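Community Grants | Progress Reports

Pryor District Toy and Equipment Library: Progress Report to the Talledska Community Fund

Reporting period: second half-year, to the end of August
Prepared by: Glenys Pomare, Library Manager

1. Summary

The Fund's grant supports the renewal of the lending collection and the extension of the service to families outside the Pryor township. Work under both parts of the grant has continued during the period. The collection review is complete, the new catalogue is in daily use at the main branch, and lending from the Puletti outreach stop has begun. Recruitment of a second outreach worker is behind schedule and is discussed in section 4.

2. Collection and catalogue

At the start of the grant the library held no reliable record of its stock. Cards had been kept by hand under several different systems, and items with missing parts were often lent out again before anyone was aware of the loss. Deok-su Yeo led the review of the whole collection, which was carried out shelf by shelf while the library remained open to members. The catalogue now contains 1,987 items. A further 78 were withdrawn on grounds of wear, missing pieces or failure to meet the current safety standard for children under three.

Each entry in the catalogue records the parts that should be returned with the item, its suggested age range and its replacement cost. Staff report that check-in at the counter is quicker, and that disagreements with members over missing pieces have become less frequent. The software was supplied by Falov under the licence approved in the original budget, and no variation is sought. 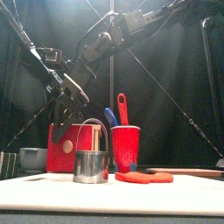
Storage was the second matter raised in the Fund's assessment of our application. Many of the older cardboard cartons had split, and their labels could no longer be read. The library has adopted a colour system in which each age group is given its own colour, carried through to the shelf label, the catalogue entry and the member's receipt. Containers such as the red wooden box shown are sturdier than cardboard and can be told apart by colour at a glance, which matters at a counter where several families may be returning items at once. Darcy Hollis has drawn up a one-page guide to the colours for new members, and a large-print version is available on request.

3. Outreach at Puletti

The outreach stop operates from the Puletti hall in the morning, between 9.30 and noon. Families may borrow from a travelling selection or reserve items from the main catalogue for collection at the next visit. Membership at Puletti stands at 20 households. Nuria Marín has visited the local playgroup and the maternal health clinic to explain the service, and both now hand out our joining form.

Demand has been strongest for puzzles, ride-on toys and equipment for babies. Ride-on toys are difficult to transport in the present vehicle, and only 2 can be carried on each trip.

4. Matters for the Fund's attention

The second outreach position was advertised twice without a suitable appointment. Paora Gilchrist has extended his hours in the interim. We ask that the unspent salary portion be carried into the next period for the same purpose.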